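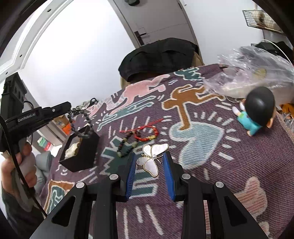 Lucinda Yazzie wants to know if she can keep her beaded bracelets and her pins together in one box, as she has always done, and skip the sorting. She can, if the box is deep enough for a layer of tissue between the two. A pin clasp that lies against a strand will rub on the cord every time the box is picked up, and a thin gold edge on a brooch will pick up scratches from stone beads. The steps in this section assume one small box for each beaded strand and a separate place for brooches, but the notes tell you what to change if you would like to combine them.

Section 6. Sorting and Boxing Small Jewelry

This section covers bracelets, brooches and small charms that are to be put away in the Zuseck drawer cabinet. Rings and earrings go in the slotted tray described in Section 7. Necklaces longer than the drawer should be hung on the inside of the door.

6.1 Before you start

Choose a soft, flat place to work. A made bed with a spread on it is good for this, as is a folded towel on a table. Beads that drop on a bedspread usually stay where they land. On a bare floor they do not.

If your bedspread has a busy pattern, small dark pieces can be hard to find on it. Lay a plain pillowcase over one part of the bed and do the fine work there.

Have these things within reach:

One small box with a lid for each beaded strand
White tissue paper, cut into squares
The Bandara polishing cloth that came with the cabinet
A few small clear bags
A pencil and the paper labels

Wash and dry your hands. Do not put on hand cream until you have finished.

Caution: Pins and brooch clasps are sharp. Close every clasp before you set the piece down, and keep small children and pets off the bed while you work.

6.2 Laying the pieces out

1. Empty the old box or bag slowly, close to the surface. Do not tip it from a height.

2. Spread the pieces so that none of them touch. Cord bracelets can lie flat. Beaded bracelets can be left in a loose loop.

3. Set aside anything that is not jewelry. Keepsakes, figurines, buttons and coins often turn up in the same bag. They belong in the deep bottom drawer and are covered in Section 9.

4. Leave any empty packing bag at the far side of the bed until the end. Feel through it and look into the corners before you throw it out. Small charms and earring backs get caught in the folds.

5. Make three groups: beaded strands, cord and braided bracelets, and brooches or pins.

Note: If two pieces are tangled, do not pull. Lay them flat and loosen the tangle from the middle with the blunt end of the pencil. A stuck knot in braided cord will often open if you push both sides of it inward first.

6.3 Checking each piece

Check everything before it goes into a box. A weak cord is much easier to deal with now than after it has let go inside a drawer.

1. Beaded strands. Hold the strand up by one end of the loop and let it hang. Look for gaps between the beads. A short gap at the knot is normal. A gap anywhere else can mean that the elastic or thread has stretched.

2. Braided bracelets with an adjustable cord. Slide the knot open and closed once. It should move with light pressure and stay where you leave it. If it slips by its own weight, tie a single knot in each tail so it cannot run all the way through.

3. Charms. Look at the small ring that joins the charm to the cord. If you can see a gap in the ring, close it with flat pliers before storing the piece.

4. Brooches. Open and close the clasp. Touch any pearl or stone lightly with a fingertip. If it moves, put the brooch in its own bag, label it REPAIR, and do not polish it.

Caution: Never test a strand by stretching it. If you suspect the elastic, have it restrung.

6.4 Cleaning

Light cleaning only. The aim is to take off skin oil and dust before the piece is shut away.

1. Wipe beads with a dry, soft cloth, a few at a time, turning the strand as you go.

2. Wipe gold-colored metal with the Bandara cloth. Use small strokes in one direction. Stop when the cloth no longer picks up a mark.

3. Wipe pearls, mother-of-pearl and similar materials with a plain cloth that has been dampened with water and wrung out hard. Dry them at once with a second cloth. Do not use the Bandara cloth on them. The polish in it is made for metal and will dull the surface.

4. Do not wet braided cord unless it is visibly soiled. If you have to wash it, use cool water and a drop of dish soap, rinse, and let it dry flat overnight. Red and other strong colors may bleed, so keep them off light fabric until they are dry.

Note: Jewelry dips, vinegar and baking soda are not suitable for anything in this section. Some of them eat into shell and pearl, and most of them weaken thread.

6.5 Boxing a beaded strand

1. Open the box and take off the lid or fold it fully back. Set the box flat on the bed so that it does not rock.

2. Crumple one square of tissue loosely and press it into the bottom. It should fill the box about halfway and spring back a little when you let go. If it is packed hard, take some out.

3. Hold the strand above the box so that it hangs in a loop.

4. Lower it until the bottom of the loop rests on the tissue, then let the rest of the strand follow in a circle. Do not drop it in a heap. Beads that sit on top of one another will press into the cord.

5. Cover with a second, flat piece of tissue.

6. Close the lid. It should shut without being pushed. If it does not, the tissue is too thick or the strand is lying double.

7. Write the label and stick it on the front edge of the box, where it will show when the drawer is open.

A long strand can be coiled twice if the beads are small. With large round beads, use the bigger Kornska box (order number 897) and keep the coil single.

6.6 Putting away cord and braided bracelets

Cord bracelets take up very little space and do not need boxes.

1. Close the adjustable knot to its smallest size so that the tails do not catch on other things.

2. Lay the bracelet flat in a clear bag, with the charm at the bottom.

3. Press out most of the air and close the bag. Leave a small opening for natural fibers such as cotton or silk — they keep better when some air can get in.

4. Stand the bags upright in the front row of the drawer.

Two cord bracelets can share a bag if neither has a charm.

6.7 Putting away brooches

1. Close the clasp.

2. Hold the brooch by its outer edges, with the front facing you. Avoid holding it by any thin part, such as antennae, stems or wire loops. These bend easily and seldom bend back cleanly.

3. Lay it face up on the felt pad in the Skanov insert. If the brooch has wings or petals that stand away from the body, use one of the deeper wells so the lid of the insert does not touch them.

4. Leave one empty well between large brooches.

5. Lower the insert lid and check from the side that nothing is pressing against it.

Note: If you prefer to keep a brooch pinned to something, use a square of thick felt. Foam is not a good choice. It breaks down in time and leaves a sticky layer on the pin.

6.8 Combining pieces in one box

If you would like to keep a strand and a brooch together, use a box at least twice as deep as the strand is thick.

1. Box the strand as in 6.5, steps 1 to 5.

2. Add one more layer of crumpled tissue.

3. Wrap the brooch in its own piece of tissue, with the clasp closed, and lay it on top face up.

4. Mark the label with both pieces, and draw an arrow on it to show which way is up.

Do not store a combined box on its side. The weight of the beads will push through the tissue and come to rest against the pin.

6.9 Loading the drawer

1. Place the boxed strands at the back, labels forward.

2. Place the Skanov insert in the middle. It fits one way only, with the notch on the left.

3. Stand the bagged bracelets along the front.

4. Close the drawer slowly. If you hear pieces shift, open it again and fill any gap with folded tissue.

The drawer is rated for 200 grams of jewelry per compartment. Heavy stone beads reach this sooner than you might expect, so weigh them on a kitchen scale if you are unsure.

Caution: Do not keep the cabinet above a radiator or in direct sun. Heat dries out elastic and thread, and some dyed beads fade.

6.10 Regular checks

Open each box twice a year. June and December are easy to remember. Change any tissue that has yellowed or gone flat, turn the strands a quarter of the way around so that the same beads do not always lie at the bottom, and run the clasp and cord checks in 6.3 again.

If a strand has broken in the box, lift out the tissue with the beads still in it and gather the corners together. Tie it shut and put the bundle in a clear bag with its label. Count nothing and restring nothing on the spot. A repair shop will want the beads and the old thread together — the thread shows them the thickness they need to match.

Replacement boxes, labels and felt pads are listed at the back of this guide under Spare Parts.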